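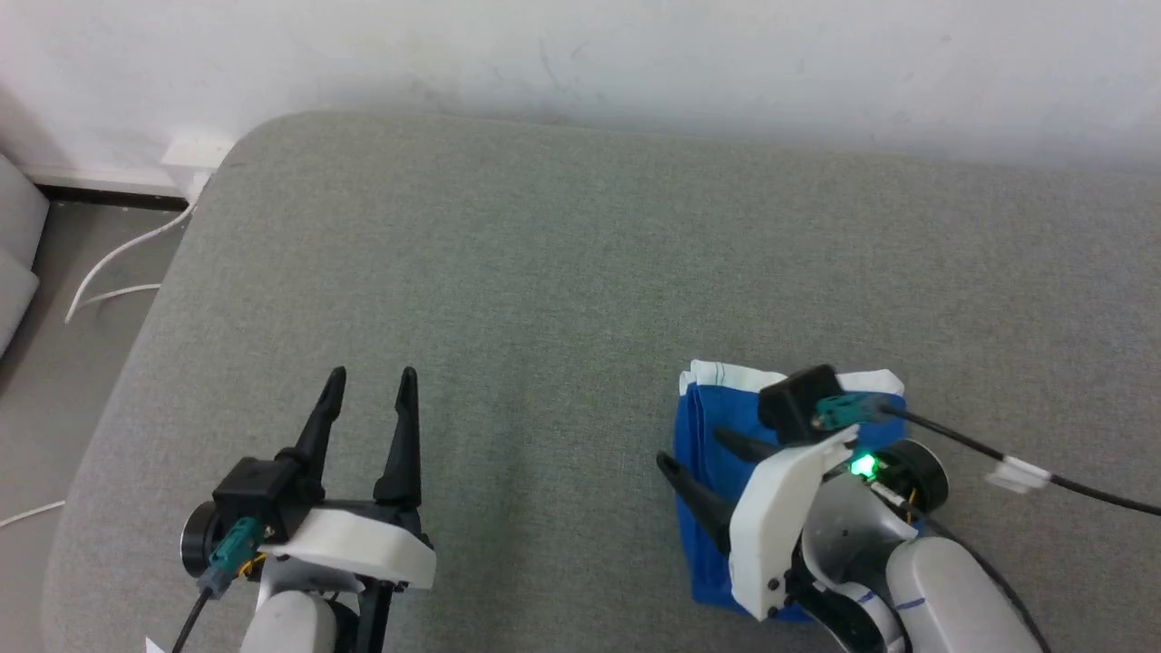 Panagiotis Hodžić objected, in written comments on the first draft, that waiting time and waiting comfort had been treated as one variable, and that visitors who sit for half an hour in a good seat may report less delay than those who stand for ten minutes. The present section separates the two.

Home Issues Authors Submit
Reading time: 6 minutes

4. Seating and Perceived Delay

4.1 Setting

The study was carried out in the public waiting areas of the Otbridge and Duneck service offices. Both offices handle permit renewals and address changes, and both call visitors by number. Otbridge replaced its fixed plastic chairs with upholstered benches in February; Duneck kept its original seating throughout. Figure 1 shows a grey upholstered surface against a white wall.

Figure 1. Upholstered surface and adjoining tiled floor.

4.2 Responses

A total of 597 visitors completed the exit form, out of 700 who were handed one. Of the completed forms, 279 came from Otbridge and the rest from Duneck. Each visitor was asked to estimate the length of the wait before the actual length was read from the ticket record. Forms with no estimate had been set aside before this total was taken.

4.3 Findings

Visitors at both offices overstated the wait. The overstatement was smaller at Otbridge, and the gap between the offices was widest for waits longer than 29 minutes. For short waits the two groups could not be told apart. This agrees in part with the model proposed by Mladenović, in which comfort matters only after a visitor has stopped expecting to be called at any moment.

Two limits should be noted. Duneck displays the current number on a screen, while Otbridge announces it by voice — a difference that may affect estimates on its own. In addition, visitors who chose to stand were not recorded separately, and their forms cannot be removed from either group. Section 5 returns to the first of these points with data from the later survey round.

Related items
Ticket Displays and Voice Calls in Public Offices
The Brakenus Survey of Counter Staff: Methods
Estimating Short Intervals: A Review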